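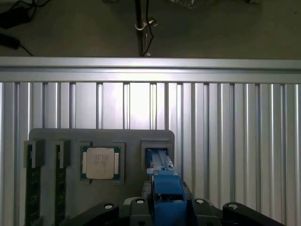

Slide 1: Insertion from wrist views, and how much to believe it

Notes for R. Bouazza. Talk is for the Bretus reading group, 18/11/2020. Keep it slow, they will interrupt.

Start with the claim as the Pimwood paper makes it: a policy trained on wrist camera views alone can pick and seat small computer parts in a fixture, and it holds up when the fixture moves. Read the sentence out loud. Then say I spent most of June trying to get the same result and I believe half of it.

Point at the tray. Two memory modules on the left in their clip holders, the processor in its square holder, and the gripper's fingers in the slot on the right. That slot is where the argument is. The chip and the modules are easy to talk about because everyone can see them. What the fingers are doing in a gray recess in a gray tray is much harder to judge from this view.

Ask the room: from this one view, is anything held in the fingers? Wait. Let someone commit to an answer. Mahtab will say yes.

Slide 2: What they did

200 demonstrations, one operator, one tray. Success was scored by a person looking at the final wrist view. Say that twice if needed. The same kind of view the policy gets is the view the judge gets. If the fingers hide the part, they hide it from both.

Lahcen's objection, which he'll raise anyway, so get there first: a human judge knows what a seated part should look like and can fill in the gaps. Fine. That is exactly my worry. Filling in gaps is how you score a near miss as a success.

Slide 3: What we did

Same training recipe, our tray, our arm. We kept their scoring and added a second one, a continuity check on the part after the arm backed off. The two scores disagreed more than I expected. I am not going to put a percentage on the slide. We had one tray and one operator too, and a percentage would make it look like more than it is.

Do say which way they disagreed. The visual score was the generous one nearly every time. Latifa rescored the whole set without knowing which runs were which and got the same pattern.

Slide 4: The background problem

Back to the first picture if the projector lets me. Look past the tray. There is a slotted aluminum panel, bright in the middle and darker toward both sides, with a rail across the top, and beyond the rail there are cables and a pole with a white clamp on it. None of that matters to the task. All of it is there for the policy to use.

We covered the background and ran the trained policy again. It got worse. Then we left the background alone and shifted the tray, and it got worse in a different way: it reached for where the slot used to be relative to the panel. The paper's "moved fixture" test moved the tray and the panel together, as far as I can tell from the appendix. I wrote to the authors and have not heard back. Say this neutrally. It may be a wording problem.

If asked about image cropping: tried it, helped a little, not enough to change my view.
If asked about Mansour's lighting idea: not tested. Don't guess.

Slide 5: What survives

Be fair here. The reaching is good. Getting fingers into a slot that size from a wrist view is real, I have watched it many times, and the older Wallance controller we compared against needed a calibrated tray pose to do it. I would use this method for the approach tomorrow.

What I would not do is call the insertion solved. Approach and insertion were reported as one number, and the first is carrying the second.

Slide 6: What I want from a follow-up

- A score that does not depend on the camera the policy uses
- Tray and background moved separately
- At least 3 operators
- Failures shown, including the dull ones

Mortimer wants us to write this up as a short note. I'm against it until we have a second tray. Leave that for the discussion, and leave ten minutes for it.

Backup slide: the continuity check wiring, only if someone from hardware is in the room.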